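Sun 6 August

Finally made it over to the Vaketti open day! I'd been meaning to go since June, when Ashwin Ramasamy told me the shared workshop had a robot arm going and I said yeah, yeah, I'll come by. It's a 50-minute drive from my place and I missed the turn at Irnell (again), so I walked in late with a warm iced coffee and went straight to the back, where Ashwin and Vasanthi Pisharody had their build up on the bench.
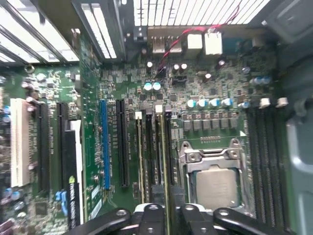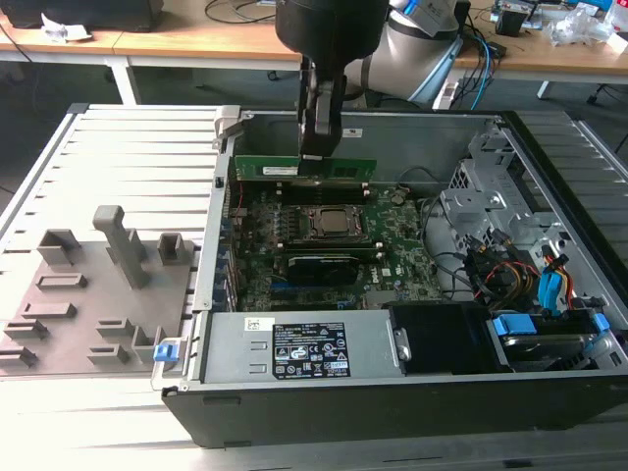
*Gripper and open PC at Vaketti. The first is the view from the wrist camera, the second has the memory module in the fingers.*

So the project is called Markoro, and the idea is an arm that can take apart and refit old desktops. The PC is a Dell tower lying on its side with the panel off, and they're starting with memory because Vasanthi figured it would be the easy part. She laughed pretty hard when she told me that. The slots are packed in close to the processor bracket, and a module has to go down straight or it just sits there crooked.

I loved the wrist view. You get the whole board from above with the two fingers poking up at the bottom, and I spent way too long picking out stuff I knew - the blue PCI Express slot, the Quadro card, the row of square chokes above the processor. I haven't looked that closely at a motherboard since I built my own!

The gray plate next to the computer is 3D printed, all little blocks and slots, and Ashwin is on version 7 of it. He keeps the old ones in a crate under the stairs (I asked for one as a souvenir and got it, it's holding my pens now). The bench is those white aluminum rails, which I'm now pricing for my garage. Their log was up to 346 tries when I left, and Ashwin says a lot of the early ones are just him fixing the grip height.

Parking is on the street, the coffee is better than mine was, and there's a Nair soldering station by the door that anyone can use. I'm going back with 2 dead desktops from my basement, and Vasanthi has already called dibs on the screws.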